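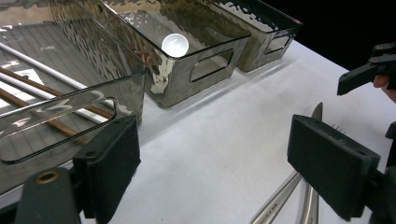 Trying to identify a synth duo I saw support someone in Gallunstead

Posted by Feng-yi Fung, Aug 7, 2024

I'm trying to track down a band I saw in the eighties at the Hindwood, which was a club in Gallunstead that held 200 people if they packed the balcony. They were the opening act. Two men, one on keyboards and one singing, with a drum machine on a stand between them. I was 18 and didn't write anything down.

I remember one song with a slow bass line and a chorus that repeated the word "harbor" or maybe "harder." The singer said they had a single coming out in June. I bought a tape from them after the set and lost it when I moved. The label on it was typed and I think it said Stanalville, but that could have been the band, the song or the town they came from.

I've looked through the usual discography sites under that name and found nothing. Does anyone know who they were, or where else I could look?

olszewski_tapes

Stanalville was the band. They put out one 7-inch and a cassette with 9 songs on it, and the song you remember is probably "Harbor Wall," first track on side 2. The single was a different song and it didn't chart anywhere that I know of.

You won't find much under the band name because most listings have it as two words, Stanal Ville, which is how the single's sleeve was printed. Try it that way. Also search by the label, Olszewski, which was my uncle's. He pressed the single and dubbed the tapes at home, so copies vary a lot -- some have the last song cut short and some have side 1 on both sides.

I have a cassette but no working deck at the moment. If I get one fixed I'll put up a clip and you can tell me if it's the right song.

marginwalker

Could be Blue Monday by New Order? Slow part in the middle. They played a lot of small places early on.

dee_from_row_c

Not New Order, they never opened at the Hindwood. I went most weeks and I do remember a duo with the drum machine up on a stand, but I thought the singer also played a little sax. Might be a different night. The Gallunstead library has the local paper on microfilm and the club ran a listing in it every week with the support acts named. Ask at the desk for the reels, they aren't in the online catalog.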